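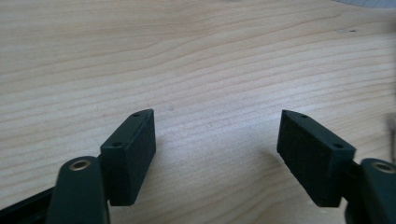
The grain of the table, close to.

The Premalen

My husband bought the table from Vanero in November, when they were closing the shop on Figueroa Street. It was called the Premalen. It had been 672 pounds and was down to 153, and he had to carry it home in two trips because the bus driver wouldn't let him on with the top and the legs together.

I didn't like it. I wanted the old one, which was dark and had a drawer in it for string and batteries. The new one was so pale that I felt I ought to wash my hands before I sat down. He put it together on the grey carpet in the back room while I made the tea, and when I came in he was lying underneath it looking up.

"There's a hole in it," I said.

"That's for a cable."

"What cable?"

He said we might have a cable one day. I put his mug down on the wood and he reached up for it and moved it on to the newspaper. That was the first evening.

We got into the habit of looking after it. He had a cloth he kept for it and wouldn't let me use for anything else. If I was doing the bills I had to put a magazine underneath, in case the pen went through. I once found him with his cheek nearly on the surface, following one of the long wavy lines across with his finger to see where it came out. He told me it ran into another one, and then he had lost track of which was which.

The stand came after Christmas. It was in a box from Flililari with our address on it and somebody else's surname, and when we rang the number the woman said to keep it, it would cost them more to have it back. It had a flat white base, a white rod going straight up and one thin peg sticking out of the rod halfway. Next to the base was a bowl as shiny as a mirror, held in a white ring. There were no instructions.

I said it was for keys. He said nobody would put one peg on a thing for keys, you'd have three at least. He thought it was for a shop, to hang something on so that people could see it. I hung my watch on it that night to see how it looked. It looked all right, so I left it there, and in the morning I couldn't find my watch and was late for work.

He was the one who decided it should live in the middle of the table. I'd had it on the windowsill. He said the light was better on the table and that he could see the whole room in the bowl from his chair, bent out of shape, with the curtain at one side and himself very small.

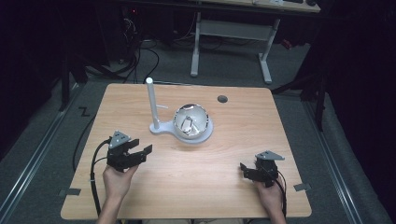 The second winter

He went into hospital in the second winter and was there for nine weeks. I ate in the kitchen, standing up. I went into the back room to draw the curtain and to open it again, and once a week I did the table with his cloth. I lifted the stand, wiped where it had been and put it back. I tried to put it back in exactly the same place but I had nothing to go by, except that it was to the left of the cable hole and a little nearer to me.

I took him the watch, as he'd asked for one he could read in the dark. So the peg had nothing on it.

He wanted to know about the boiler, and whether the bins had gone out, and then he would ask about the table. I told him it was fine. One visit I had to tell him I had put a hot dish on it. I hadn't meant to, the phone had rung. He asked how big the mark was and I showed him with my finger and thumb.

"Which end?"

"Your end."

He thought about that. Then he said to leave it and not start scrubbing, and he'd see to it when he was home. I said I wouldn't touch it. By then I had already scrubbed it twice with toothpaste, which the woman in the next bed swore by.

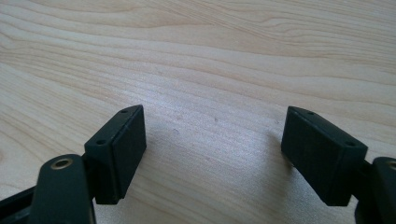 My husband came home on a wet afternoon with a carrier bag of tablets and a stick he refused to use indoors. He didn't want tea. He went straight through to the back room in his coat and stood with both hands on his chair. I had moved the stand off so he could look properly, and there was only the broad stretch of bare wood in front of him with the grain going across it. He bent down as far as he could. He looked for a long time at his end, then at mine.

"Where is it?"

I pointed, and he said he couldn't see anything. I bent down next to him and I couldn't see it either. I put the lamp on. We found a small dark speck that he said had always been there, and another one, greyish, that neither of us was sure of.

"That's not a dish," he said.

"No. It was bigger."

He sat down then, and I took his coat off him one arm at a time. I told him about the toothpaste. He asked what kind, and I said the ordinary kind, and he nodded as if that was what he would have used.

I fetched the stand from the sideboard. He watched me put it down and told me left a bit, and then back a bit, and then to stop. He undid the watch, which took him some time, and held it out for me to hang up.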